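Home About Archive Walking notes Contact

On the Keeping of Footpaths Between Karnstead and Haltby

It has been the practice of this journal to set down, once a year, an account of the public paths in the lower part of the valley, and of such changes to them as the author has been able to confirm on foot. The present entry covers the route from Karnstead to Haltby by way of Rineck Farm, together with the shorter branch that leaves it at the old pumping house. Readers who want the upper paths are directed to the archive.

The route is 10 miles in length if the branch is left out. It begins at the lych-gate in Karnstead, crosses two pastures, and then follows the brook as far as the first footbridge. The surface in this first part is good. The parish laid fresh stone in the spring and the drainage has been put right at the lower stile, where in former years one could expect to stand in water to the ankle. Walkers who remember that stile will be glad of the improvement.

Beyond the footbridge the condition of the path declines. The hedge on the northern side has not been cut for some time and the way is narrow enough in places that two persons cannot pass without one of them stepping into the nettles. The author wrote to the district office on this matter in October and received a courteous acknowledgement, followed by a second letter which said much the same as the first. The hedge remains as it was.

It should be recorded that the law on this point is less simple than is often supposed. The duty to keep a path clear may fall on the authority or on the holder of the land, depending on whether the growth comes up through the surface or leans in from the side. A hedge leans in. The holder of the land is therefore the proper person to approach in the first instance, and the author accepts that a letter to the district was perhaps a letter to the wrong address. A further letter has now been sent.

Rineck Farm is reached after the second wood. The farmyard is open to walkers, and the gates on either side of it should be left as they are found. There was formerly a sign to this effect. It has gone, and only the post is left — a good oak post, which it would be a pity to waste. The author has suggested that a new board be fixed to it before anyone thinks to take it out.

A number of readers have written to ask about footwear. It is not the purpose of these notes to recommend one maker over another, and no maker has ever been named in them. A few general remarks may nonetheless be of use. The stretch from Karnstead to the footbridge can be walked in ordinary shoes for most of the year. The same is true of the last mile into Haltby, which is on a made road.

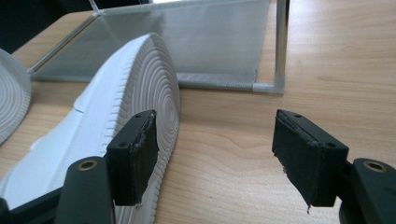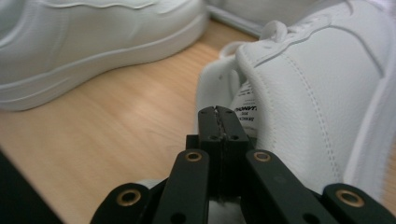 White footwear is a matter for the tabletop and the town.

The middle portion is another thing altogether. Between the second wood and the pumping house the ground is clay, and clay of a particularly clinging sort. It takes hold of the heel and does not readily give it back. A boot that covers the ankle and laces firmly is the only sensible choice there from autumn until late spring, and a spare pair of socks in the bag will not be regretted. Gaiters are a question of taste. The author wears them and has been laughed at for it in Haltby.

Care of boots after the walk has also been raised. Mud should be allowed to dry and then brushed off. Newspaper pushed well down into the toe will draw out the damp overnight, and should be changed in the morning if the boots were wet through. They should not be set against a stove or a radiator. The author lost a very serviceable pair in that manner and has no wish to go into the matter further.

To return to the path. The branch to the pumping house leaves the main route at a finger-post, the arm of which now points some way to the left of the true line. Those who follow it exactly will arrive in a field of winter barley. The correct way keeps the ditch on the right hand and passes through a kissing gate, and the roof of the pumping house can be seen from there once the leaves are down.

The building itself is kept by the Gatchalian Trust, which opens the engine room to visitors on certain afternoons in the summer. The trust has published a small guide, now in its second printing, from which it appears that the works cost 578 pounds to build and that the sum was thought excessive. The guide may be had at the door. There is a bench on the southern side, out of the wind, which makes a very suitable place to eat one's sandwiches.

From the pumping house one may go back the same way or continue by the field edge to rejoin the main route at the top of Haltby Bank. The second course is the better one in dry weather. There are 5 stiles upon it, the third of which has a loose step on the far side. It has been reported.

Haltby has a shop, a church that is generally open, and a bus to Karnstead in the late afternoon. The stop is opposite the shop. The timetable displayed in the shelter is out of date and ought not to be relied upon; the correct one is kept in the shop window. Walkers who miss the bus will find that the road back is a little shorter than the path, though it has no verge for the first half mile and should not be attempted after dusk.

Corrections to this entry will be received gladly and added at the foot of the page. The entry on the Haltby ford is in preparation and will follow when the water has gone down enough for the stepping stones to be inspected.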